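The Bedspread Years 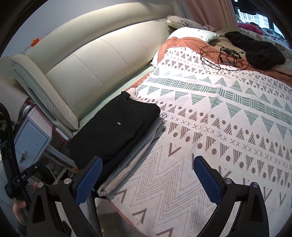
The current bedspread. Triangles, dots, and one very confident zigzag.

I have now reached the age where I have opinions about bedding, and since my wife has asked me to stop sharing them at dinner, you get them.

When I was 22 I owned one sheet. It was a fitted sheet, in the sense that it had once fitted something. On top of that went a sleeping bag, unzipped, and on top of that went whatever I was planning to wear the next day. I slept like a dead man. I would pay a great deal of money to sleep like that again, and over the years I have tried to, mostly in department stores.

The first serious purchase was a duvet from a place called Reinholz, which came in a box with a booklet. I read the booklet. It said the duvet should be aired every morning and turned twice a month, and I did that until the first weekend it rained. Then there was the mattress topper from Varnex, which arrived rolled up as tight as a burrito and smelled like a new shower curtain well into February. My friend Finn Lindemann helped me carry it upstairs and lay down on it to test it. He was there for 40 minutes. He bought the same one that Tuesday and has complained about it to me ever since, as if I'd built it.

Thread count was a whole season of my life. I started at 100, which feels like being wrapped in a road map, and worked my way up. The last set I bought cost $255 and was so smooth that the pillows kept leaving. You'd wake up at 3 a.m. with your head on the mattress and have to go looking. I gave that set to my brother-in-law, Mattes, who has never thanked me.

What I've settled on is cotton, middling, washed a lot. It has no booklet. It comes out of the dryer wrinkled and goes on the bed wrinkled, and by Wednesday you can't tell anyway.

The bedspread is a separate matter. I held out against bedspreads for years on the grounds that they are a blanket you have to take off in order to go to sleep. Then we spent a week in a rental outside Puvard where the bed had one, a heavy thing with a fringe, and each afternoon I found myself lying on top of it with my shoes off, reading a stranger's paperback about submarines. You don't get in. You're technically still up. I came home and told my wife we needed one, and she looked at me for a while and said she'd suggested it 2 apartments ago.

We still disagree about tucking. She tucks. I kick it loose by midnight, she tucks it back while I'm brushing my teeth the next morning, and I expect that's how it'll go until one of us moves to the couch.

Next week: pillowcases, and why the open end should face the wall.

14 comments | Shared 6 times

Contact | Copyright, all rights reserved | Back to top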